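Shop > Drawing Room Equipment > Still-Life Forms > Single Forms > Cylinder, Grey

Grudgate Still-Life Cylinder, matt grey (graded second-hand)
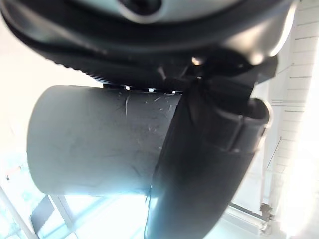
The Grudgate cylinder is a plain solid form for drawing and painting classes, made to be set on a table and drawn under a single lamp. It belongs to the same set as the cube, cone, sphere and block, and is sold singly from returned hire stock. Most buyers already have a set and are replacing a lost piece. The grey is flat and very slightly blue, and the end is rounded at the edge, so a strong light from the left gives a soft glow along the lower edge with no hard line to it. Second-hand pieces carry marks. Fine hair-like scratches and scuffs across the upper side, with one longer scratch among them, are typical of Grade B, and they do not affect the form for tonal drawing at normal sitting distance.

Price: £33 each, Grade A or Grade B
Length: 13 cm
Weight: 400 g
Colour: matt grey
Sold as: single form, no box

What it is for

The cylinder is usually the second form a beginner draws, after the cube. Lying on its side it gives a rounded surface with a clear change from light to dark along its length, and an end that has to be drawn as an ellipse. Standing up it gives an ellipse at the top and a cast shadow that runs straight back across the table. Teachers who only have room for two forms on a table tend to pick this and the cube.

White plaster forms are still the most common kind in schools. They look very good for a term or so. After that they chip at the edges and go yellow where they have been handled, and they reflect so much light that the paler half tones are hard for new students to find. A mid grey form has both a highlight and a shadow that are clearly different from the surface colour, so the student can start with the paper as it is and work in both directions, or use white chalk on toned paper.

The form can also be used for practice with paint. Mix the grey first, then the lighter and darker steps. Please note that the blue in the grey is faint, and under a warm household bulb it may disappear altogether.

Surface and grading

All forms in this section have been out on hire and come back. Each is wiped down, looked over and put into one of two grades.

Grade A has light marks on one side only. The form can be turned so that the marks face away from the class.

Grade B has scratches or scuffs on more than one side, or a single scratch long enough to be seen from a seat in the front row. There are no dents, cracks or missing pieces in either grade.

We charge the same for both because there is not enough Grade A to keep a separate price. If you would like Grade A, write it in the order notes and we will send one when there is one on the shelf. If there is none we will ask you before sending Grade B.

Marks are not repaired before sale. We used to touch in the longer scratches, but the new patch was always a little shinier than the rest and showed up more than the scratch had. Shirley Whiteley, who grades the returns, can send a photograph of the piece you will get if you ask before paying.

Setting up

Put the form on a plain cloth or a sheet of matt paper. A lying cylinder will roll on a table that is not level, and the weight is not enough to hold it on a slope. A small piece of putty underneath at the back will keep it still and cannot be seen from the front. A folded strip of the same cloth does the job too. Do not use double-sided tape, which lifts the finish when it is pulled away.

Use one lamp. Set it to one side, a little above the form, and turn off the room lights if you can. Two lamps give two shadows and flatten the middle of the form. Daylight from a north window is gentle and even but moves through the afternoon, so for a lesson that goes over two sessions a lamp is easier.

For a class of mixed ability, lay the cylinder at an angle to the front row. Students on one side will see a long ellipse at the end and students on the other a narrow one. It is worth moving people around after the first drawing.

Cleaning and storage

Wipe with a damp cloth and dry straight away. Charcoal dust should be brushed off before any water is used, or it will turn into a grey smear that is darker than the form. A soft pencil rubber takes off graphite. Do not use scouring powder, spirit or kitchen spray. All of these will polish the surface, and a shiny form is far less useful than a scratched one.

Keep the forms apart from each other in store. Nearly all the marks we see on returns come from forms being tipped into one crate together. An old sock over each piece is enough. The Chisholm tray listed on the accessories page has a separate space for each form in the set and fits on a standard classroom shelf.

Matching an existing set

Grudgate forms have been sold in the same grey since 2000. Older sets may look slightly darker next to a newer piece, mainly from handling. If you have a Flander set, the cylinder is close in size but the Flander grey is warmer and the end has a sharper edge. The two can be used on the same table, though a careful student will notice the difference. Skokell forms are white only and do not match.

If you are not sure which set you have, look at the cube. Grudgate cubes have softened corners like the ends of the cylinder. Flander cubes have square corners.

Buying for a whole class

Orders for several cylinders are welcome but the stock depends on what comes back from hire. The main return is in February, when the winter courses end, and there is more choice for a few weeks after that. For the rest of the year we may have only one or two on the shelf. We do not take deposits for stock that has not come back. You can ask to be put on the list and Teófilo Condori in the stockroom will write to you in order.

Full sets are on a separate page. A full set costs less than the same forms bought singly, so check there first if you need more than three pieces.

Delivery and returns

Forms are wrapped in paper and sent by ordinary parcel post. Schools may pay by invoice with a purchase order number. Private buyers pay when ordering.

A form may be sent back within the usual returns period if it is not as graded. Please keep the paper wrapping. We cannot take back a form which has been painted, drawn on or varnished. If a piece arrives broken, tell us before you post anything, and keep the outer packaging until you have heard from us.

Page last checked 16 Aug 2023. Grade A: none at present, list open. Grade B: in stock.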